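**On offer this September: the Skura hand gripper kit from Brinent**

Brinent has started taking orders for the Skura, a hand-held gripper kit for people who record household tasks to train robot arms. The kit ships as a pair, left and right, with a hard case, a charger and 2 spare sets of finger pads. We have had one on loan and put it to work on laundry, mostly on a bed, where a lot of home robot projects get stuck.

The idea will be familiar to most readers. You hold a gripper in each hand, do the job as you normally would, and the kit records what the fingers do. The recording then goes to whatever arm you are training. Brinent sells its own upload service, called Goodall, but the files can also be saved to a plain drive. We used the drive.

Clothing is a fair test for any gripper. Thin cloth slips, thick cloth springs back, and a padded garment does a bit of both. The ridged pads on the Skura fingers are soft enough to close on a single fold, and they don't need a hard squeeze.

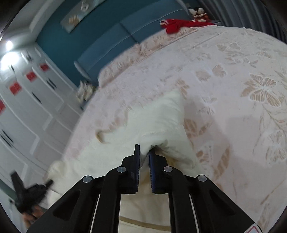 *A fold of cream fabric held between the pads, with the second gripper coming in from the left.*

Our first sessions were slow. The grippers add weight at the wrist, and it takes a while to stop reaching with your own fingers. After a day of practice the person wearing them could square up a shirt without much thought. Sleeves were harder. The tips are squared, and getting one under a flat hem takes a shallow angle that the manual doesn't mention.

Edges with binding or piping went better than we expected. A raised edge gives the pads something to close on, so we began most garments at the neckline and worked outward.
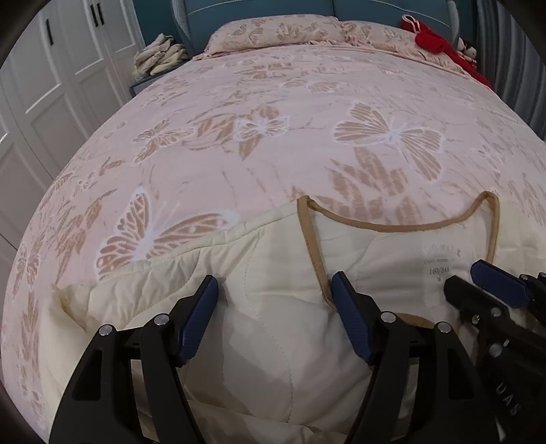 Quilted pieces need a different habit. If you pinch only the top layer, the lining stays behind and the fold comes out crooked. Press down first, then close. We marked our early takes of this as rejects and recorded them again, and the Goodall guide has a short page on how to tag takes so they don't end up in the training set.

Battery life was fine. We got roughly 13 short sessions out of a charge, and the case tops the grippers up between rooms. Syncing the left and right units failed on us 2 times, both after a firmware update, and a restart fixed it.

The closest rival we have tried is the Juvberg set, which is lighter and has narrower tips. It is better on thin hems. The Skura holds thick cloth more firmly, and its pads can be changed without tools - a real help if you work through a full basket every day.

Kits can be ordered directly from Brinent. Loan sets are available for 2 weeks at a time, with return shipping paid by the borrower. Ask for the spare pads to be packed with the loan, as ours came without them.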